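Course materials > Household Textiles > Unit 4 > Handout: Folding a T-shirt away from the table

HOUSEHOLD TEXTILES, UNIT 4
Folding a T-shirt: claims, surfaces and what to test

Prepared by Zübeyde Kaplan. Read before the January practical and bring your own T-shirt, one you have worn and washed plenty of times. New ones behave too well.

1. The claim

Most folding guides make the same promise. Fold the garment their way and it will take less room, crease less and stay folded. I have taught this unit long enough to doubt two of those. A cotton T-shirt takes up the room it takes up. You can press air out of it, but it comes back once the weight is off. Creasing depends a good deal on how long the shirt sits and what sits on it, and the guides tend to skip that part.

The Prundenico method, which some of you will have met in your reading, tells you to fold in thirds and then in half and claims a saving of 90 hours over a lifetime of laundry. I have looked for the working behind that figure and found none. Please don't quote it in your assignments as if it were a measurement.

2. The surface

Guides usually assume a table at hip height. Plenty of people fold on the bed, and the bed changes the job. The folder leans over or sits, the far side is a stretch, and whatever covers the mattress has its own grip on the cloth. A slick cover lets the shirt skate about. A woven one may hold it, though I would like to see that tested before anybody writes it down as a rule. 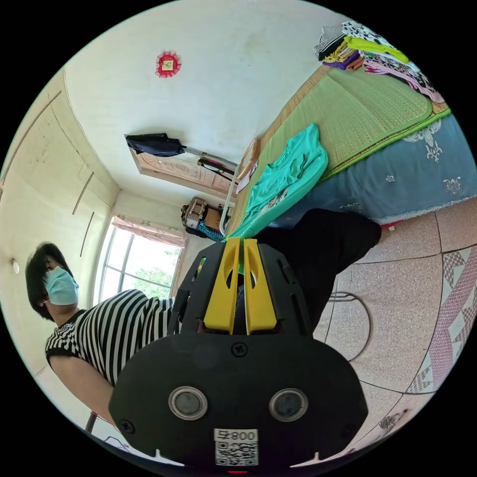 Fig. 1. Turquoise garment at the edge of a bed with a green woven straw mat. Note the overlapping layers in the middle.

A garment in the state of Fig. 1 is what I mean by "loosely folded" in the marking guide. It has layers and it has a fold, and it would not pass as finished. Students argue with me about this every year. If the lower folds don't line up and you can see the print poking out between them, you have a bundle.

3. Laying out

The usual advice is to smooth the shirt completely flat before the first fold. I am only half convinced. Big wrinkles do get locked in, so chase those out toward the hems with the side of your hand. Small soft creases in knit cotton are another matter, and I have seen people spend longer on them than on the rest of the basket.

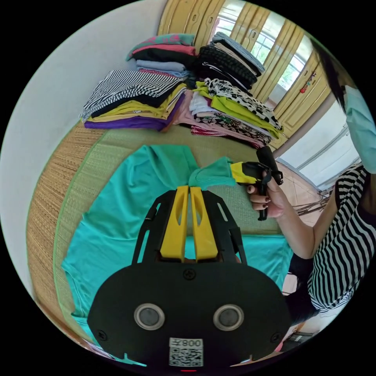
Fig. 2. Turquoise garment spread on the mat, soft creases still in it, with one smaller part lifted.

For the practical, lay out to the standard of Fig. 2 and no further. Then lift one part at a time. Picking up two corners at once looks quick in a video, but on a low surface the middle sags and drags, and you end up smoothing it again. Güven Yüksel disagrees with me here and will demonstrate the two-corner lift in his half of the session. Time us both if you like.

4. Printed shirts and the neckline

Which way should the print face? The Somard booklet says always inward, to protect it. The Ersoy booklet says always outward, so you can find the shirt in the drawer. Neither gives evidence. My own view is that a print in good condition will survive either, and an old cracked one won't be saved by folding.
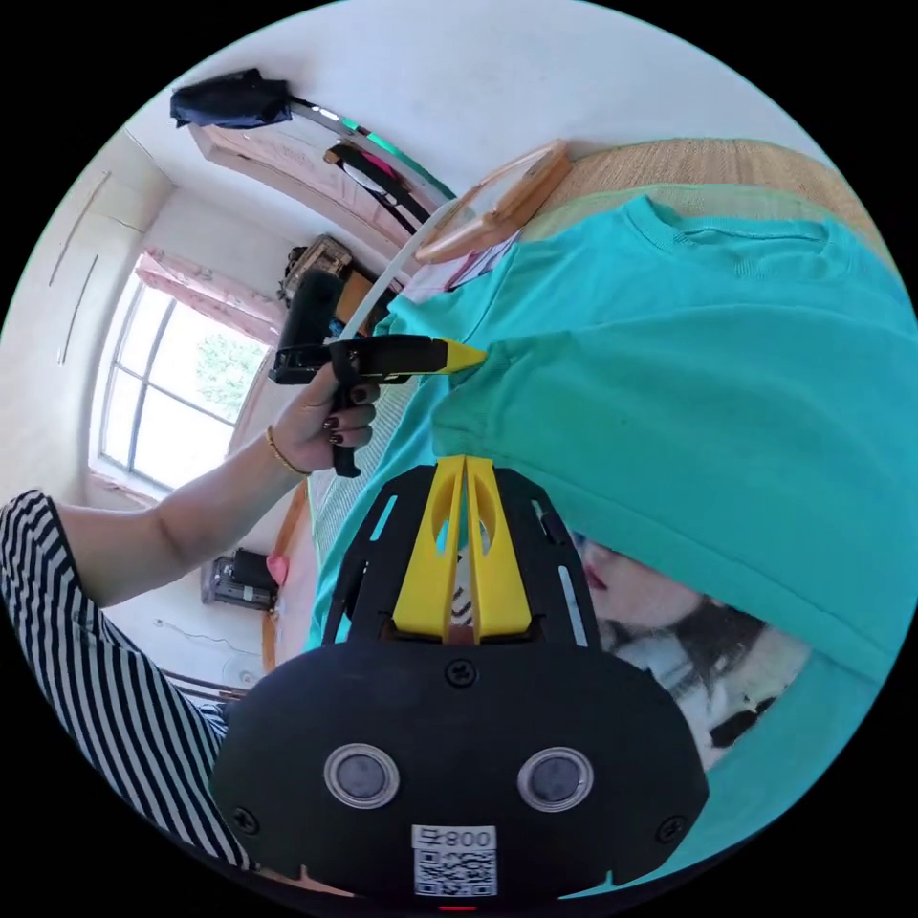 Collars are where I would put the effort, and they get a single line in most guides. A ribbed neckline is stretchier than the cloth around it, so a fold that runs across the rib can leave it wavy, or so we are told; I would accept a good test either way. When you start, find the collar first and work out which way up the shirt is lying. With the turquoise one it is easy enough, as the rib shows at the top right and the printed face with the red lips is below and partly under the shirt. On a plain dark shirt you may need to feel for the label.

5. For your write-up

Describe your surface, its height and its cover. Say how you decided the shirt was flat enough. Fold it by one published method and one of your own, leave both overnight under the same weight, and report what you find, including if you find no difference. I would be quite happy to read that. Maximum 2,000 words, and leave out the word "effortless".

Household Textiles, Bornia campus. Questions to Z. Kaplan through the unit page. © Course authors. Back to top
Shares 4 | Comments 0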